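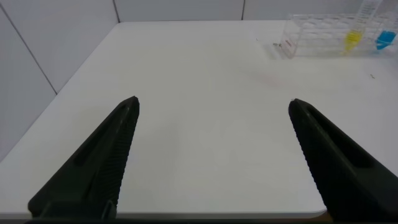

Cliltport, November

Figure 3. Plain white tabletop, with the wall behind it.

By the Usmani Reading Room Study
Posted in: Lighting & Interiors / Working Papers

3. Table surfaces and reading comfort

3.1 Background

The reading room at Narov was refitted in two stages. In the first stage the old brown tables along the window side were replaced with white ones. The tables on the inner side were left as they were until money could be found for the rest. For one winter the room had both kinds under the same ceiling lights, and this gave us a chance to compare them without building anything.

Most advice on reading light deals with the lamp and the page. The table gets a line or two. Yet a reader with a book open in front of them usually has more table than paper in view, and a pale table sends a good deal of light back up toward the face. A dark table does the opposite. It makes the page look bright by contrast, and some readers like that for a short time and find it tiring later. We wanted to know which complaint would be more common in a room that people use for several hours at a stretch.

3.2 Tables and seats

We used 24 tables, half of them white and half brown. All had the same height and the same four chairs. The white tops have a plain finish with no grain or pattern (Figure 3). The brown tops are older, and several have been sanded and revarnished, so they are shinier in some spots than in others. We did not try to correct for this. A reader choosing a seat has to take the table as it is.

Tables directly beside the radiators were left out. In a pilot round readers there talked mostly about the heat, and it was hard to get them back to the subject of light.

3.3 Procedure

Readers were approached after they had been seated for at least an hour. Each was given a short paper form with 15 statements, such as "I have moved my book to get away from a reflection" and "I have wanted to look away from the table." They marked how far they agreed with each one. The form also asked what they were reading (print, handwriting, or a screen) and whether they wore glasses. We collected 100 completed forms over the season. Forms with more than half the statements left blank were set aside and do not count toward that total.

We also took light readings at the center of each table and at the height of a seated reader's eyes. These were made at opening time, at noon, and after dark, with the ceiling lights on in each case. The meter was a Vesska hand model borrowed from the building office. It was checked against a second meter before each round, and the two agreed closely enough for our purpose.

3.4 Results

Readers at the white tables complained more often at noon and less often after dark. The noon complaints came mainly from people facing the windows. They described a general brightness from the table and seldom mentioned the lamps. Several had put a coat or a folder under the book – in effect making a small dark table of their own. With the blinds down, their answers were close to those from the inner side.

After dark the pattern turned around. Readers at the brown tables were more likely to say that the page felt too bright or that they had trouble settling their eyes when they looked up. They also mentioned reflections of the ceiling lights, which we put down to the varnish. The two most heavily varnished tables drew a large share of these remarks, and if they are removed the difference between the groups becomes small.

Screen users gave the least consistent answers. Some liked the white tables because the screen no longer seemed so bright against its surroundings. Others disliked them for exactly the same change. Glasses made no clear difference in either group.

3.5 Limits

Readers picked their own seats, and people who dislike glare may have stayed away from the windows from the start. Color and position were also tied together, as all the white tables stood on the window side. We asked whether a few could be swapped across the room but the floor sockets made this impractical. The light readings help a little here, since they let us compare tables with similar levels, but there were only a few such pairs.

The study also says nothing about gray or pale wood tops, and these are what the second stage of the refit now calls for. A repeat of the survey is planned once they are in place – using the same form, with one added question about the blinds.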